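Larnoria
Courses | Repairs | Gift cards | About | Contact

About us

Larnoria is a mending school. We teach grown people to sew on buttons, take up pants, darn socks and replace the kind of zipper that quits in a parking lot. We also take in repairs from people who have met themselves and know they won't do the homework.

How we started

Nazmiye Bayram ran the alterations counter at Akyol, a dry cleaner, until the owners retired and the lease went to a place that sells frozen yogurt. She had a key to the storage unit, two industrial machines and a list of customers who wanted to know where they should bring their pants. Peadar Duggan was one of them. He had come in with the same jacket lining three winters running, and by the third he was asking so many questions that she handed him the needle.

The first class met in December in Peadar's dining room. It was called Trouser Night, and it was poorly attended until we started spelling out that you could bring trousers other than your own. By spring we needed a bigger table, then a bigger room, and then an accountant.

The name was going to be Savix, which Peadar liked because it sounded like "save" and Nazmiye disliked because it sounded like a cough syrup. Larnoria means nothing at all in any language we've checked. It looked good on the awning and the awning was paid for.

What we teach

Mending One is for beginners, and we mean it. Threading the needle takes up a good part of the first evening. By the last one you will have hemmed a pair of pants, patched an elbow and formed a strong opinion about cheap thread.

Mending Two covers zippers, linings and pockets. Bring something you'd be sorry to lose but could survive losing.

Knits and Sweaters is taught by Nazmiye and fills up first. It deals with moth holes, runs, stretched necks and what hot water does to wool. Students sometimes arrive in mourning. She is kind about it for a few minutes and then gets out the darning egg.

Care and Washing is a single evening on labels, stains, drying and folding. It was Peadar's idea, and he teaches it with more feeling than the subject can probably stand.
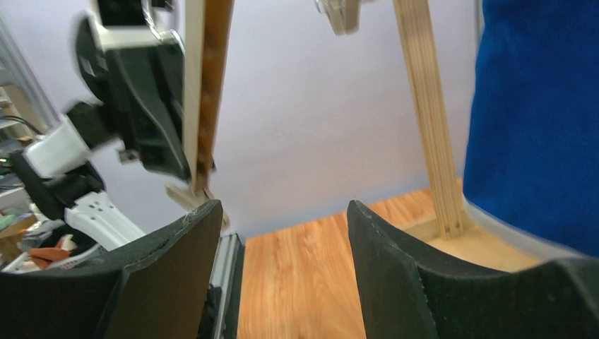
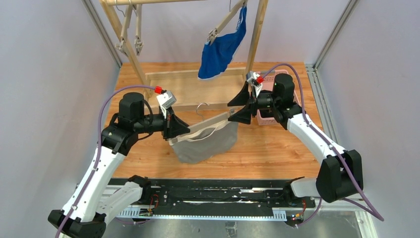
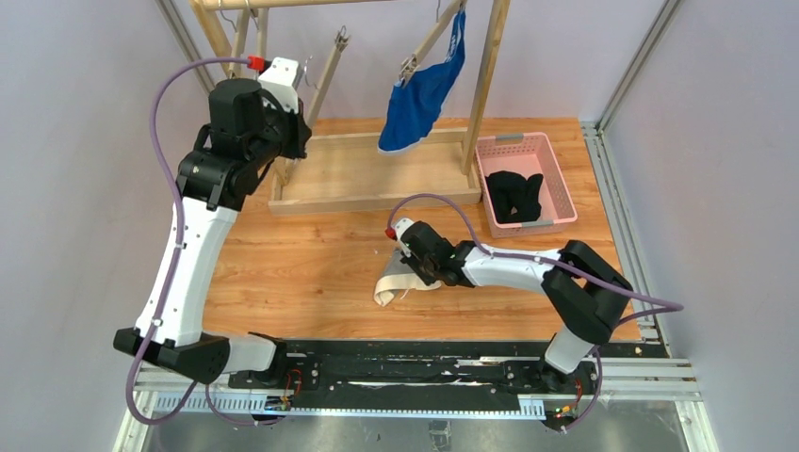 Second picture: gray garment over the table. Third picture: the wooden drying rack, at the back center.

Repairs

Drop-off is at the front counter. We logged 1146 repairs last year, and over 40 of them were the same brand of backpack strap, so if you own a Roment, come on in, we have the buckles. Prices are on the repairs page. We don't do wedding dresses, leather, or anything with a tent pole in it. We did a tent once.

Every repair gets a paper ticket. Please keep it. We have a very nice camel coat that belongs to somebody, and so far it has been claimed by two people, both wrong about the buttons.

Questions people email us

Do I need my own machine? No, and please don't carry one up the stairs.

Can I bring my teenager? Yes, from age fourteen, if the teenager was consulted.

Will you teach me to make a dress? We won't. We can recommend places that do, and we'll see you when the hem comes down.

Page updated 2024-06-06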